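Dish rack IN the sink instead of next to it - does anyone do this long term?

Kitchens & Laundry > Sinks, Faucets, Drying

gravelroad_kit
We have a single bowl sink and not much counter to one side of it. I'm tired of a rack sitting on the counter with a puddle under it, so I'm thinking of putting a small one down in the bowl and leaving it there. My spouse thinks we'll hate it inside of a week. We have a dishwasher, but we only run it when it's full, so there are always a few plates washed by hand. Looking for people who have lived with it.

pannier22
I did it for two years. It's fine until you need to wash a stockpot. Then the rack comes out, with the plates in it, and where do you put it? On the counter, dripping. So you still have the puddle, you just have it on Sunday when you cook.

oat_bin
Same setup as you and I like it. Get one with plate slots and no cutlery cup, the cups take up too much room. Mine is a Storko, the plain one, 14 dollars at Dimaculangan Hardware. The feet left marks in the basin though, so put a mat under it.

hallway_shelf
Ours has been like this since we moved in. Black rack, stainless sink, white counter, and the dishwasher is right below so whatever isn't drying goes straight in there. Pics.

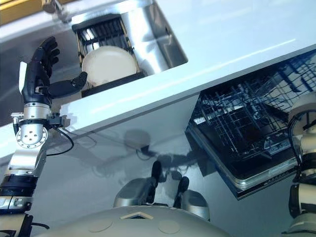
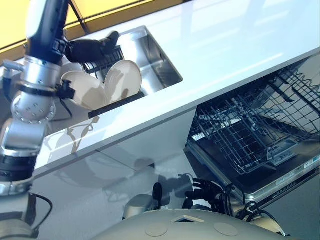
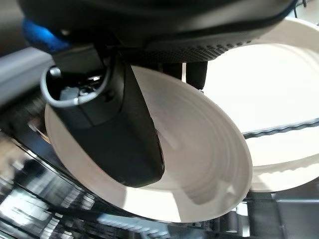
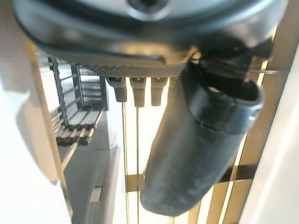 Kosgate, April

The second one gives the best idea of how the plates stand. Two round plates upright in the slots, and the counter stays clear. I keep the number of dishes low on purpose. Once the rack is full it's a pain to get anything out of it without knocking the next plate.

A few things I would tell anyone trying it. Measure the bottom of the bowl, because the top opening is wider and you will buy a rack that rocks. Leave a gap on the drain side. Lift the rack out once a week and scrub under it, the gunk collects under the base and you won't see it from above.

gravelroad_kit
Thanks, that's close to what I had in mind. Do you leave the dishwasher open while you're doing the plates? Ours blocks the whole walkway when the door is down.

hallway_shelf
Yes, door down and the upper rack pulled part of the way out. It does block the floor. I load it in one go and shut it again, so I don't mind.

pannier22
I'm going to disagree with the whole idea again. If the dishwasher is open and empty right there, put the plates in the dishwasher. You don't have to run it. It has tines, it drains, it closes. I've used mine as a drying rack ever since I threw the sink one out.

oat_bin
They don't dry with the door closed. I tried that and the plates were still wet the next morning.

pannier22
Leave it open a crack. I said it closes, I didn't say close it all the way.

tilecutter_b
Then you have hand-washed stuff mixed in with dirty stuff the first time somebody in the house isn't paying attention. We had that exact fight. A separate rack at least makes it plain what's clean.

On the glossy white counter, how does it do with water spots? We are choosing between white and a gray speckle and the showroom person said white was easier. The Modurex sample we brought home shows every drop.

hallway_shelf
Spots don't bother me much on white. Coffee does. Wipe it down at night and it's OK. I can't speak to Modurex, ours was here when we came.

gravelroad_kit
How are the plates for chipping? Ours have a raised rim and I worry about them hitting the faucet on the way in.

hallway_shelf
I've chipped one, and that was on the edge of the counter. Come in from the front and tip the plate back a little as it goes into the slot.

oat_bin
Seconding that. And don't spend 100 dollars on one of the fancy roll-out ones. My sister-in-law has one, and it slides every time you set a bowl on it.

tilecutter_b
We have a roll-out and it doesn't slide. It might be on backward, the grippy side goes down.

oat_bin
I'll ask her to check.

gravelroad_kit
OK, I measured the bottom of the bowl and the Storko should fit with a gap at the drain. Going to get that and a mat. Still not sure what we do on stockpot days. Probably a towel on the stove.

pannier22
Towel on the stove is what I did too. Make sure the burner is off.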